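How to prepare a kitchen for a gripper demonstration day

Posted in June by the Fiststead workshop team

Last month we had visitors again for the hand-held gripper demonstration, and several of them asked how they can do the same at their own place. I write down our way of working. It was made for small groups in a home kitchen, but a school kitchen or an office pantry will also do.

Start the evening before. Choose one part of the counter as the work area and decide which tasks you will show there. We keep to two tasks for each group: picking up a light packet and moving a bottle from one spot to another. More tasks sound attractive, but then the visitors wait too long for their turn.

Leave the everyday things where they are. At our first open day, at Shiferaw, we cleared the counter completely and put three plastic blocks on it. People were polite, but they did not understand why this would be useful at home. With sauce bottles, chopsticks and a striped mat they start to ask good questions at once.
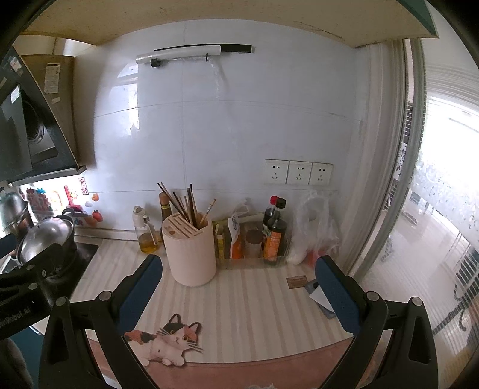
Next, check the grip before the guests come in. Close the jaws slowly on each object you plan to use and lift it only a little. If it turns or slides, open the jaws, take it again lower down, and try once more. Glass bottles should be tried with the cap tight. Keep one hand under them the first time.

For the demonstration, follow this order:

1. Show the empty jaws opening and closing, away from the counter.
2. Pick up the light packet and put it down again in the same place.
3. Move the bottle, and say aloud what you are doing — the people at the back cannot see your fingers.
4. Give the tool to a visitor and stand beside them, on the side of their free hand.
5. Put the objects back before the next person begins.

We allow 11 people in a group. With more than that, the ones behind see only shoulders. The stove must be off during the whole visit, and children use the tool together with an adult.

Beginners often squeeze too early. Ask them to bring the jaws around the object first, stop for a moment, and close after that. Thin packets are the most difficult. It helps to let one end stick out over the edge of the counter, so that one jaw can go below it.

After the last group, wipe the pads with a slightly damp cloth and let them dry open. Write down which objects were dropped and by what kind of grip. Our list from the Sunelon visit was short, but we used it on Monday to choose better packets for the next group.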